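We use cookies to keep you signed in and to count visits. Accept / Manage settings

March 10, 2018
Posted by Vilém Vaněk

Notebook, bedroom pick-and-place, continued.

Picked up where Byung-chul left off. The question is still whether the two-stage grasp picker (coarse region first, then a contact point inside the region) does better on cloth than the single-stage one we have been running since the Erkwood tests. Rigid objects are settled as far as I'm concerned. Cloth is where the two differ.

Training set is now 1,681 grasps after I threw out the ones with the bad wrist calibration. Of the clean set, 400 are held back for testing. I did not touch the split. Byung-chul wants to re-split by cloth type and he may be right, but then nothing compares with the earlier numbers, so that waits.

Settings for this run: Trnka planner on defaults, Pondard segmentation with the new weights, exposure locked. Gripper force limit left at the low value. Cut the approach speed in half for the last stretch above the surface - it was pushing the cloth flat before the fingers closed, and the single-stage picker suffered from that more than the other one did, so the comparison wasn't fair.

Offline result on the held-back grasps: two-stage misses 59, single-stage misses more, but I found a bug in how the single-stage misses were logged (timeouts entered twice) and won't write that number down until it is rerun. Most of the 59 are the same failure. The coarse region lands on the cloth correctly, then the contact point goes to the highest fold, and the highest fold is often a thin ridge with nothing behind it. Fingers close on a few millimeters of fabric. Flolau logs show contact, then force dropping away during the lift.

Tried a penalty on ridge width. Helps on towels, hurts on anything small. Not sure it is worth keeping.

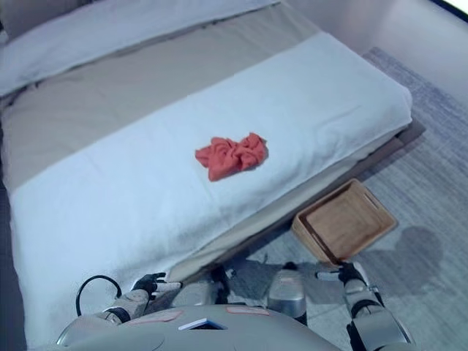
Region proposals on the bed setup are better than I expected with the cool lighting we have in there. My worry was the bedding, which has soft creases of its own that the old weights liked to mark as graspable. The red cloth on the white blanket is an easy case for color, so I don't count it as evidence that the segmentation is fixed. It is a good case for the contact point, though, bunched up with plenty of folds to choose from. Need the same layout with a white cloth before I say anything about the region stage.

Place target stays the wooden tray on the floor. The reach down past the mattress edge is the slow part of the cycle and the planner timeout of 600 ms is too tight for it. Raised it in my local config only.

To do:
- rerun single-stage with the logging fix
- white cloth, same layout
- ask Byung-chul which wrist calibration file he used in early March, the two in the folder don't match
- ridge penalty scaled by region size, maybe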